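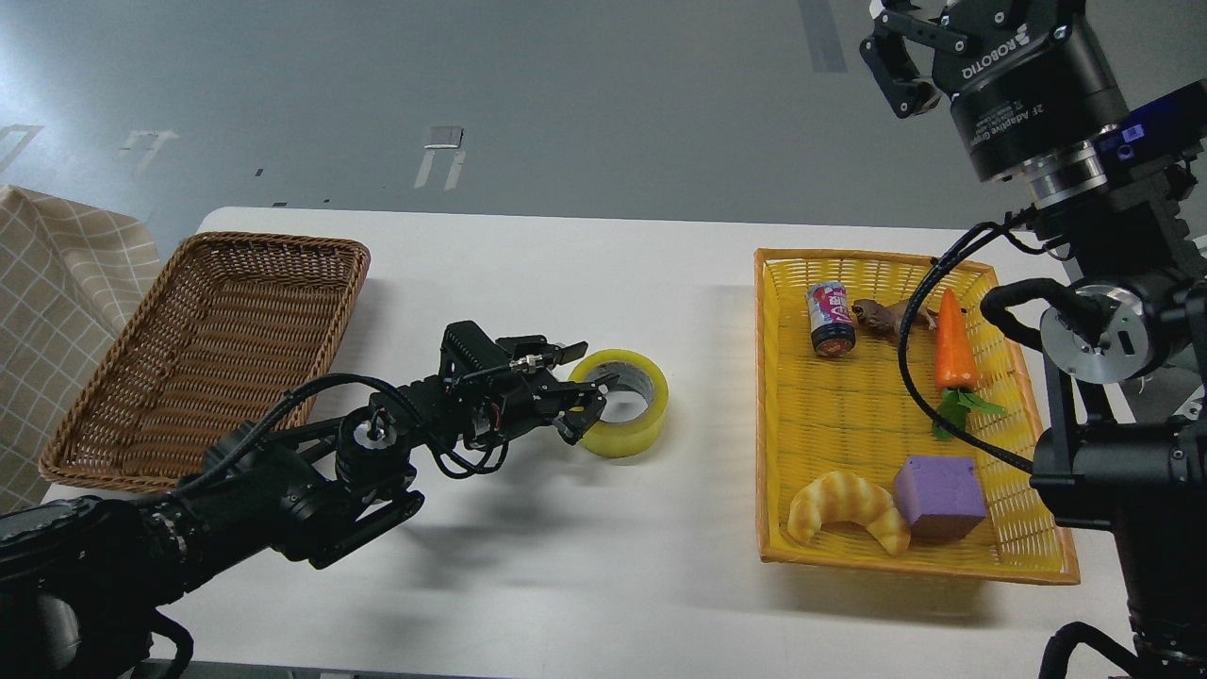 Radka Ristić, visitor program lead, Boltesard

Open Day: Questions and Answers

When is it?
Friday, doors at 10. The last demonstration starts at 2.

What will I see?
Two robot arms working at a table with baskets and small objects: a roll of packing tape, a toy carrot, a toy croissant, a foam cube. Sorting things into baskets is the main task. Senad Kelmendi runs the arms and takes questions between rounds.

How long is a demonstration?
25 minutes. You can leave partway through.

Do I need to book?
Yes. Each session has 34 places. Book by email and give the session time you want.

Can I touch the arms?
No. Stay behind the rope while they are powered on. A spare gripper is on the front desk and you may handle that one.

Can children come?
Yes, with an adult.

Can I take pictures?
Yes, without flash.

Will the robots drop things?
Sometimes. Senad will put the object back and start the round again.

Is there parking?
Use the Curkik lot across the street. Tell the guard you are visiting Boltesard.

Who do I ask about school groups?
Mimoza Lazarević at the front desk.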